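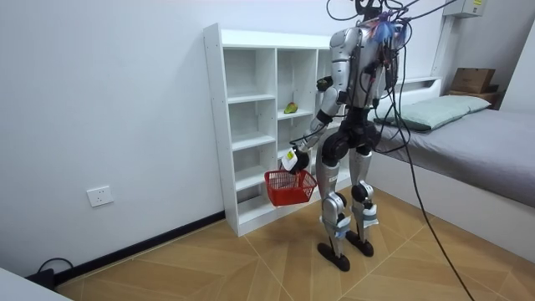
In front of the tall white shelves.

Workshop tips: color filters that don't drive you nuts

Quick ones, typing this between jobs.

Lighting first. Tune at the time of day you'll run. Thresholds set at 4 in the afternoon are junk after dark. Close the blinds, lamps on, leave them alone.

Turn off auto white balance. Auto exposure too. Yes both.

Use HSV, not RGB. Red wraps around the hue scale so you need 2 ranges and OR them together. Forgot this again in April, lost nearly a whole evening.

Shiny stuff blows out to white. Tilt the lamp or tape a bit of baking paper over it. Keep the paper off hot bulbs!!
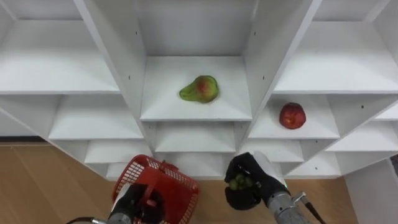
Pear on the middle shelf, grapes in the gripper.

Speckle in the mask: erode, then dilate, small kernel. Holes in the mask: other way round. Dont do five passes, edges go mushy.

Save your numbers. We keep a text file per room, named after the room. Kastau bench has its own, so does the Plellby one. Never overwrite, copy and rename.

Wipe the lens. Microfiber, not your shirt.

Last thing, check the topic name before you blame teh filter. Old launch files love the old name.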